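Second week of recording on the Pranel job

We finished the seventh session on Tuesday and the count is at 129 good episodes. I threw out 18 more. Most of those were my fault – I let the arm drift while I was thinking about where to go next, and a policy trained on that will learn to drift too.

The task is small metal parts with leads attached. Pick one up off the table, keep hold of it, put it down where it belongs. I wrote it down as one line in the task sheet and assumed it would go the same way as the plain blocks we did in November. It hasn't. A block stays where you leave it. A part with wires rolls a little, the wires push back, and the next start position is never quite the one you planned.

So I stopped planning them. Before each episode I drop the part by hand and leave it however it lands, as long as the left gripper can reach it. Some starts are awkward, with the part close to one finger or the wires running back toward the arm. I keep those in. If I only record the easy ones, the model will only know the easy ones.

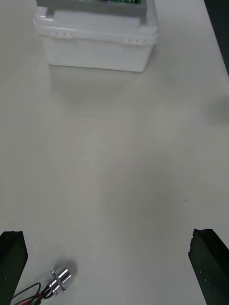
Left wrist view, fingers open, part lying near the left finger.

The wrist view matters more than I expected. Shiny metal on a pale table picks up whatever light is in the room, and the wires are thin. I went back through the early sessions on a bigger monitor and found 2 episodes where I couldn't tell which end of the part I was looking at. They're in the discard folder now.

Other changes this week:

Grip first, then lift. I used to blend the two and the recordings came out hard to label.

One operator per session. Jamora's notes suggested mixing people within a session, but our styles are too different and I'd like to see the effect separately.

Slower approach over the last stretch. It costs time on every episode and I think it's worth it.

Next is a first training run on what we have, before recording any more. If it goes for the wires instead of the metal, I'll know what to collect next.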